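Caring for rugby kit at home: boots, trainers and shirts

Most damage to sports kit happens between matches. Mud holds moisture against stitching, and direct heat hardens glue and leather. The routine below suits a player training twice a week on grass. It was last revised on 18 May 2026.

Boots
Knock the soles together outdoors and remove the rest of the mud with a stiff brush. Wipe the uppers with a damp cloth. Take out the insoles and dry them separately. Pack each boot with newspaper and change it after 6 hours. Keep boots off radiators. Studs should be unscrewed, greased lightly and refitted hand-tight before the final quarter turn with the key.

Storage
Kit that is put away for the summer must be fully dry. A cardboard box is adequate in a dry room – a plastic tub traps whatever moisture is left. 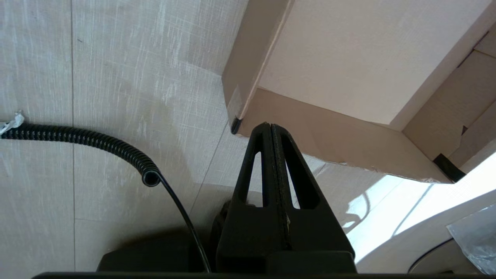 An open cardboard box on a pale floor.

Garages are a poor choice from November onwards, when condensation forms on cold surfaces. Players at Skenton and Clunisside, where the changing rooms are unheated, should take everything home.

Training shoes
Mesh should be cleaned with a soft toothbrush and 500 ml of lukewarm water with a few drops of washing-up liquid. Work in small circles and blot with a towel. Remove the laces and wash them in a mesh bag at 30 degrees. Fabric linings hold sweat, so leave the tongue pulled well forward while drying.

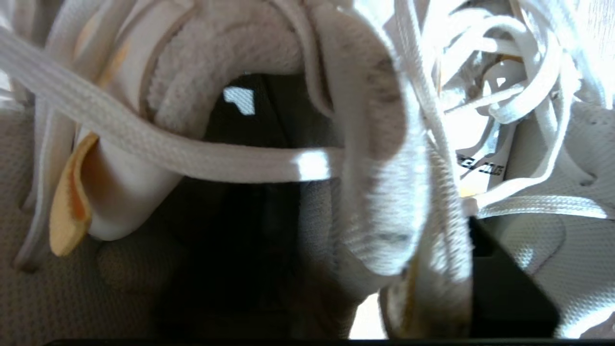

White trainer with mesh panels and a flat lace.

Shirts and shorts
Rinse mud out in cold water before the wash. Turn printed shirts inside out and leave out fabric softener, as it coats the fibres and reduces wicking. Grass stains respond to white vinegar diluted with 4 parts water, left on for a few minutes and rinsed. Test a hidden seam first.
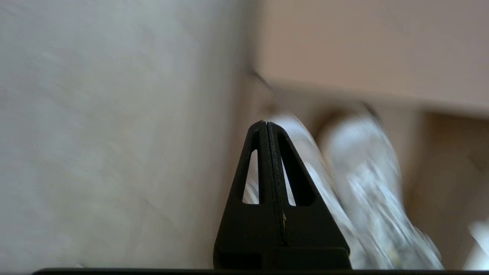

Can a scrum cap go in the washing machine?
Hand washing is safer. Use cool water and mild soap, press the water out without twisting the foam, and dry the cap flat in the shade.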